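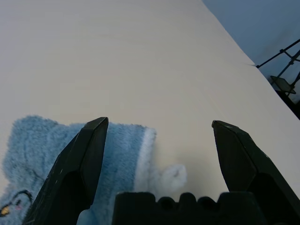
*The table surface, with the wall beyond its far edge.*

## Lilano Work Table: Equipment Review, Hurley Community Workshop

The Hurley Community Workshop reviews furniture before placing a larger order. This review covers the Lilano work table, supplied by Drurkari, which was used in the sewing and mending room from September through December. It was judged against the older Humphreys bench that has stood in the same building for several years.

The Lilano costs 133 dollars without delivery. Drurkari brought two tables on a Sunday, a day on which the building has no front desk, and the boxes had to be taken in at the side door. Future orders should name a weekday in writing.

### Assembly

The printed instructions allow 10 minutes. The first table took much longer. Steps four and five refer to a bracket by two different letters, and the drawing for step six shows the leg from underneath without saying so. The second table went together quickly once the correct order was known. All hardware was supplied, along with one spare bolt. Staff should tighten the leg bolts again after the first week of use, as both tables had developed a slight sway by then.

### Surface

Members use the room for cutting, pinning, pressing and hand sewing. Fabric slides easily on the Lilano, which suits cutting but is less helpful for slippery linings. Tailor's chalk wiped away with a damp cloth. Ballpoint ink left a faint mark that remained after two cleanings, and the workshop now asks members to mark patterns in pencil.

The light color was liked by members who work with dark cloth. Dropped pins were easy to find, and black thread could be followed without a second lamp. White and cream fabrics were harder to see against it, particularly late in the afternoon. A dark cutting mat solves the problem but must be bought separately.

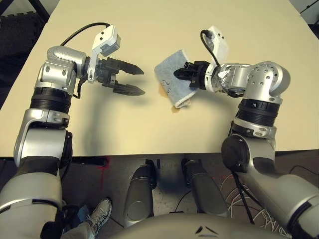 *Beige tabletop, with shadow across part of the surface.*

### Stability and height

With a sewing machine running at full speed, the Lilano shook more than the Humphreys bench. The movement was small -- straight seams were not affected -- but it could be felt by a second person working at the other end. The Humphreys bench is much heavier and does not move at all, but it cannot be carried by one person, and the room must be cleared for the monthly dance class.

The height is fixed. Taller members found it low for cutting and asked for leg blocks. Drurkari does not sell these for the Lilano, and the workshop does not permit homemade ones.

### Member opinion

Comment cards were left in the room, and 13 were returned. Most favored the new tables over the bench for cutting, while the bench was preferred for machine work. Two cards asked only that the radiator be repaired. That request has been passed on.

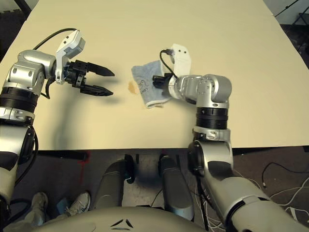 One reply to the draft of this review argued that the Lilano had been treated too kindly, and that a table which shakes under a sewing machine should not be bought for a sewing room at any price. The same reply asked that the Humphreys bench be kept whatever else was decided. The point is accepted in part. Machine work will stay on the bench, and the Lilano will be used for cutting and hand work.

### Recommendation

The Lilano is recommended for light use, subject to the limits given above. The furniture budget for the year is 3000 dollars, from which chairs and lamps must also be paid. An order for four more tables will be placed with Drurkari, and the two trial tables will be kept.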